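October
By the Business Desk

Zelis, the packaging contractor on the east side of Kornton, plans to buy two robot arms next year and put off a third until it knows what the first ones cost to run.

The company told employees about the plan on Friday. The arms would go into the kitting room, where mixed small parts are sorted by hand into trays before they are boxed and shipped. Zelis has nearly 200 workers, and 30 of them are assigned to kitting.

No jobs will be cut as part of the purchase, the company said. Workers on the day shift will be trained to run the arms, and open positions on the night shift will stay posted through the winter.

Money for the arms comes out of the equipment budget, which also has to cover a new stretch wrapper and repairs to the loading dock. The dock work was supposed to be finished this year and was moved back. Under the current draft, the wrapper gets paid for first, the arms second and the dock with whatever is left.

Zelis looked at leasing before settling on a purchase. A lease would have lowered the first-year cost, but the terms offered did not include replacement grippers or floor service – two items the company expects to need often. Buying also lets the plant move the arms between lines without asking the owner for permission.

Two suppliers are still being considered. Upadhyay is offering an arm with a service contract built into the price. Javgate's arm costs less up front, with service billed by the visit. Both have been asked to send new quotes that list fingers, mounts, software and training on separate lines. The first round of quotes lumped those together, and the plant's buyers could not compare them.

Bench work is done on a pegboard table, using plastic shape blocks on a maple board. Stars, cylinders and other shapes are grouped together or set apart, and the arm works among them with a straight rod for a finger. 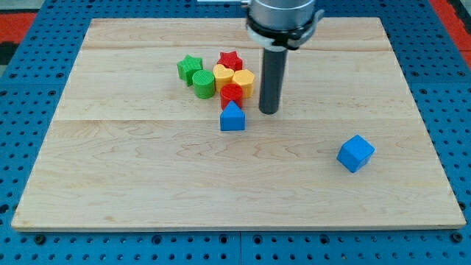
3 min read

The blocks are a low-cost stand-in for customer parts, which Zelis does not want scratched or lost during trials. Real parts will be brought in later, starting with plastic caps and hinge sets. Those two items make up much of the kitting room's volume and come in few sizes.

Planners are also working out what the arms will need around them. The kitting room has enough power for two, according to the draft, but a third would mean a new electrical panel. Guarding, floor anchors and a spare controller are listed as separate costs. The spare controller may be dropped if the supplier can promise a replacement within 3 days.

Training is budgeted for both shifts. The draft sets aside paid hours for it and does not count on people learning the equipment between orders, as happened with the last labeling machine.

Quotes are due back before the end of the month. The plant manager's office will then choose a supplier and send the request to the owners, who have to approve any equipment purchase of this size.

If the order is approved, the first arm would be installed on the cap line and the second on hinges. A decision on the third would wait for the following year's budget.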